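Notebook, wrist camera self-mask and cable false positives
December, Sustthorpe bench, started 9:10

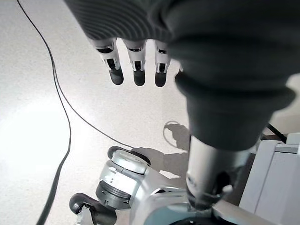
Picked up where I left off with the self-mask. The planner still treats parts of our own hand and arm as obstacles when the arm is folded in close to the body. With the arm extended it behaves. Folded, the wrist camera sees fingers, sleeve and base at short range, and the mask we render from the URDF doesn't cover all of it.

Went through the saved log from the last run, 3490 images. Ran the mask renderer offline with the joint states as recorded. 531 of them have leftover points inside the hand volume after masking. Sorted by joint configuration, nearly all of the bad ones have the elbow bent past 90 degrees.

Causes so far:

Sleeve. The URDF has the bare forearm. The fabric hangs well outside that mesh, and the cuff bunches up differently depending on roll. Padding the link mesh by a fixed amount either misses the folds or eats the fingertips. I tried both and kept neither.

Glove cover over the palm. Same problem but smaller. The lower edge curves just above the knuckles and the mesh stops short of it.

Shadow. With the light coming in hard from the left, the arm throws a shadow on the floor with finger shapes in it. The segmentation network labels parts of it as hand. This one goes the other direction: we mask floor that should stay in the map. Not dangerous on the bench, but the floor plane fit gets fewer points and tilts.

Bright patch. Floor texture is almost gone where the light hits it, so stereo has nothing to match and leaves a hole. The planner fills holes as unknown, and unknown costs the same as occupied. That is a config choice from the Gautam branch and I don't think anyone revisited it after the merge.

Cables. The thin black ones on the floor come and go in the depth. When they show up they are a row of floating voxels. They are real objects, so I don't want to filter them out, but they shouldn't block a hand pose well above the floor either.

11:40
Split the sleeve out as its own link with a loose capsule around it, parented to the forearm. Capsule is used for the mask only, not for collision. Planner collision stays on the bare mesh plus the old padding. This took longer than it should have. The mask renderer was reading the collision geometry and ignoring the visual geometry. Added a separate mask tag in the description file and taught the loader to look for it first. If the tag is missing it falls back to the old behavior, so the Stoldale arm should be unaffected. Not tested on it yet.

Reran the offline check. Leftover points on the forearm side are gone in every image I opened. The palm edge still leaks a thin strip.

14:15
Palm: dilated the mask for that link only. 3 pixels is enough to close the strip, and the fingertips are still clear of it. The gaps between the fingertip pads stay open in the mask when the hand is open. I care about that because grasp scoring looks at depth through those gaps.

Shadow: turned off the network output wherever the rendered mask says there is no robot within reach of that pixel. Crude. It throws away the case where the kinematics are wrong and the network is right. Put it behind a flag, default off, until somebody has an opinion.

Timing with the new mask: no change I can measure on the desktop. Need to check on the onboard computer, which has been slower than the desktop at anything that touches rendering.

Open items
- Joint state and image timestamps are still matched by nearest. Should interpolate. At speed the mask lags the fingers and all of the above is wasted.
- Unknown cost in the planner config. Ask before changing it, the Wonditz demo may depend on it.
- Floor plane fit: try weighting by depth confidence.
- Rerun on the Stoldale logs before merging the loader change.

Branch is pushed, not merged. Config used for the numbers above is saved next to the log.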